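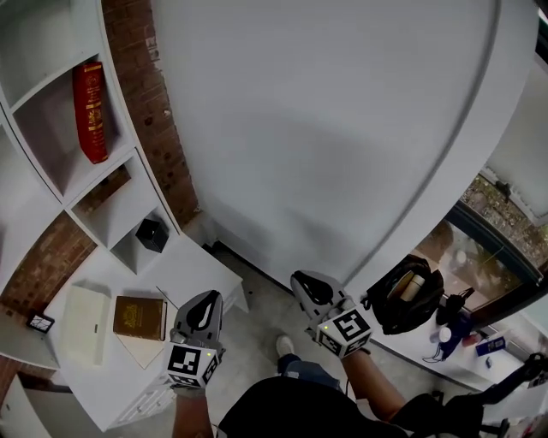
Thenmozhi Poojary would have kept the cubbyholes to the old plan, two rows and a bench, and she told the meeting so before anyone had sat down. She has since come round to the tall white shelving, she said, although she still thinks the top compartments are too high for anyone under five foot four.

The reading room at Huso reopened on July 5, 2026 after a refit that closed it through the spring. It has a concrete floor, white walls and built-in open shelves, and the big curved wall has been kept. The carpet that covered the floor from 1987 has gone. Under it the concrete was in better condition than expected and needed only cleaning and sealing.

The curved wall was the part most people asked about when the plans went on show. An early drawing from the designers, Clultau, had it taken down to make space for a second row of tables. That would have meant moving the heating pipes behind it, and the idea was dropped at the second meeting. The wall has been repainted white and given a thin dark skirting.

Darcy Arsenault, who runs the room, said the shelves would be filled slowly. The collection stands at 2201 books, and 604 of them are still in boxes at the Triantafyllou building across the road. Large and heavy volumes are coming back first. Smaller paperbacks will follow once the labels have been printed.

"I would sooner have a few gaps for a month than put everything out and have to move it again," Arsenault said.

The square compartments are open at the front and have no doors. Readers had asked for doors on the lowest ones, to keep children from pulling things out, but the money did not stretch to it. Arsenault said the matter could be looked at again next year.

Several people who came on the first morning liked the extra light. Aaliyah Campbell said the old room had been so dark in the afternoon that she used to take her book out to the bus shelter. Brayden Bouchard was less sure about the bare floor. He said chairs scraped on it and that a rug or two would help, and he has offered one from his own house.

Felt pads for the chair legs have been ordered from Riltora and are due before the end of July. Until they are fitted, readers are asked to lift chairs when moving them.

Opening hours are the same as before the closure. The side entrance is still shut while the step is repaired, so visitors should use the front door and ring if it is locked. Books borrowed before the refit can be handed back at the desk and there will be no charge for late returns.

Anyone who wants to help unpack the remaining boxes can leave a name at the desk.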